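Members' visit to the Dromia workshop, Cumgate

Our September visit was to Dromia, in the old dairy building on the Sillarness road. Nine of us went, which was the most they would take in one group. We met at the side gate on Wednesday at 6:30 in the evening and were inside by quarter to seven, after signing the visitors' sheet and picking up safety glasses.

Dromia builds and repairs robot arms for small packing firms. They have 3 work bays. Two of them hold jobs for customers and we were asked to stay behind the yellow line there. The third is for tests and demonstrations, and that is where we spent most of the evening.

Hadiza Shehu runs the shop floor and did the talking for the first half hour. She started with a bare arm on a stand with its covers off, so that we could see the belts and the wiring. Most of the repairs they get are cables. A cable that runs along a moving joint gets bent thousands of times a day, and sooner or later a wire inside it breaks. The arm then stops at odd moments and works fine again when someone comes to look at it. She passed a failed cable around and you could not tell from the outside that anything was wrong with it.

After that we saw the bench they call Onyeka. It is an arm with a two-finger gripper and a small camera at the wrist, and it moves plastic jars from a tray into a box with dividers. Povilas Ķēniņš set it going and let it run while he answered questions. It was slower than most of us had expected. He said the speed was turned down for visitors and that it can go a good deal faster with the guard doors shut. When Femi moved the box a few inches to the left, the arm stopped, took another look and carried on with the new position. When he turned the tray over it gave up and put a message on the screen, and Povilas had to reset it.

The last part of the demonstration was about light. A camera at the wrist is only useful if it has something to see, and customers often ask whether the arms can be left to work at night with the building lights off. Povilas had us stand against the wall and switched off the bay lights. He put the wrist camera's picture up on the big monitor and talked us through what the software does when the picture gets this poor.

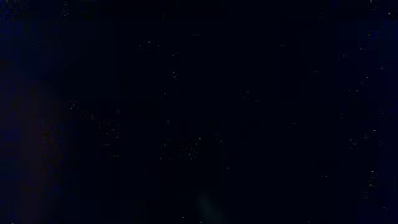
**Oluwatosin Nwankwo**
Visits Secretary

Very little can be made out in a view like that. There is dark blue nearly all over, a dull reddish purple on the left, a brighter blue down the right side and a lot of fine speckle. Povilas said the speckle is what he tells new staff to look for. When a picture is this dark, grain can be mistaken for detail, and a program that is not set up properly may try to find a jar in it. Theirs is set to check the overall brightness first and to refuse to move if the level is too low.

Ebuka Ogunleye asked why they don't just fit a lamp next to the camera. They do, on most orders. The trouble is glare from shiny lids and shrink wrap, so the lamp has to be set at an angle and sometimes covered with a diffuser. On some jobs they mount the lights on the bench and leave the wrist alone, which also means one less cable along the arm. Hadiza said the customers who save the most on lighting are usually the ones who keep a single strip light over each machine and turn off the rest of the building.

There was also a question about price. They would not give a figure for a whole arm, as it depends on the job, but a checkup with new cables takes them around 90 minutes if the parts are on the shelf.

We finished with tea in the front office. Femi Onuoha thanked our hosts and gave them a copy of the club history. Dromia has offered to take a second group, and those who missed out this time will get first choice of places. Please put your name on the list at the clubhouse or leave a message on extension 2424. Closed shoes are required and long hair must be tied back. There are stairs up to the office but the work bays are all on the ground floor.

One pair of reading glasses in a brown case was left on the windowsill in the office. I have them.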